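Nekau 7 out now, shiny cutlery finally gets a planner fix

Posted 3rd July

Stitwood pushed version 7 of Nekau to its public repo on Sunday, a bit ahead of the September date it had penciled in. Biggest change is in perception. The grasp planner no longer leans on color to split one object from the next - good news for anyone working with polished or coated metal.

Old behavior, for those who missed it: a rainbow-finish fork would come back as two or three seperate parts, and the planner would pick a grasp on whichever blob scored highest. Often the tines. Version 6 had a workaround flag, but it slowed everything down and most users left it off. 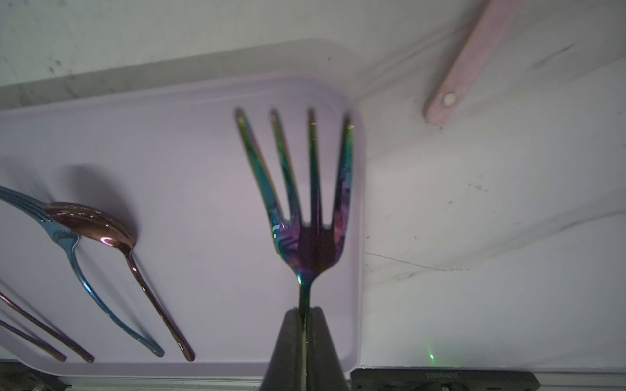
Gripper fingers closed on the neck of an iridescent fork, just below the head. More cutlery on the tray behind.

The new segmenter, called Nidus, works from edges and outline first and only looks at color if it gets stuck. It was trained on 1,000 short wrist-camera clips, all metal tableware. Overlapping pieces are handled too, though Stitwood says a spoon laying across a fork neck can still cause a re-plan.

Also in the release: quicker replay in the log viewer, a fix for the gripper force readout drifting after a pause, and 5 new config presets. Python bindings unchanged.

Rebane users need to wait. The driver for its arms hasn't been ported and there is no date for it yet. Everyone else can upgrade in place, but old calibration files have to be converted first - script is in the tools folder. Release notes are up on the project page.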